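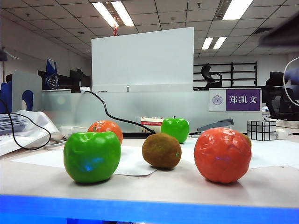 Parnia, kit de téléopération pour bras de table : essai

Temps de lecture : 2 min

21 janvier 2019

Le Parnia se compose d'un bras meneur passif, d'un boîtier de liaison et du logiciel d'enregistrement Trevor. L'opérateur manipule le meneur, le bras suiveur reproduit le geste, et chaque démonstration est stockée avec les positions articulaires et la vidéo de la caméra fixe. Prix relevé chez Fenis : 2,000 euros hors taxes, sans le suiveur.

Montage

Deux vis de serrage, un câble d'alimentation, un câble de données. L'étalonnage demande 12 minutes la première fois. La notice inverse les axes 4 et 5 dans le schéma de la page 17 ; le logiciel, lui, les nomme correctement.

Prise en main

Nous avons retenu une tâche de saisie et dépose sur des fruits factices : pommes vertes, mandarine, kiwi posé sur une feuille blanche. La pomme verte du premier plan, grosse et bosselée, oblige à choisir l'angle d'approche avant de fermer la pince. La mandarine, en partie masquée par elle du point de vue de la caméra, se saisit mieux par le dessus. Le kiwi couché reste le cas le plus pénible – la feuille glisse dès que l'on appuie trop.

Le meneur est léger, les frottements sont réguliers, sauf au poignet où un point dur apparaît en fin de course. Aucun retour d'effort. On apprend à doser la fermeture à l'œil, ce qui fatigue au bout d'une heure. Gudrun Tveit, qui a assuré la moitié des prises, préfère le guidage manuel direct du Walamov pour les gestes courts ; sur les trajets longs, elle revient au Parnia.

Enregistrement

La série complète compte 1,041 démonstrations. Trevor découpe les séquences à la pédale et permet d'écarter une prise ratée sans quitter le meneur. L'export est propre, horodatage compris. En revanche, le renommage par lot n'existe pas, et la relecture vidéo se décale après une mise en pause. Défaut signalé en août, toujours présent dans la version essayée.

Avis

Bon matériel pour un laboratoire qui enregistre tous les jours. Pour un usage ponctuel, le guidage manuel suffit. Prévoir une pédale de rechange – celle du kit a un contact incertain.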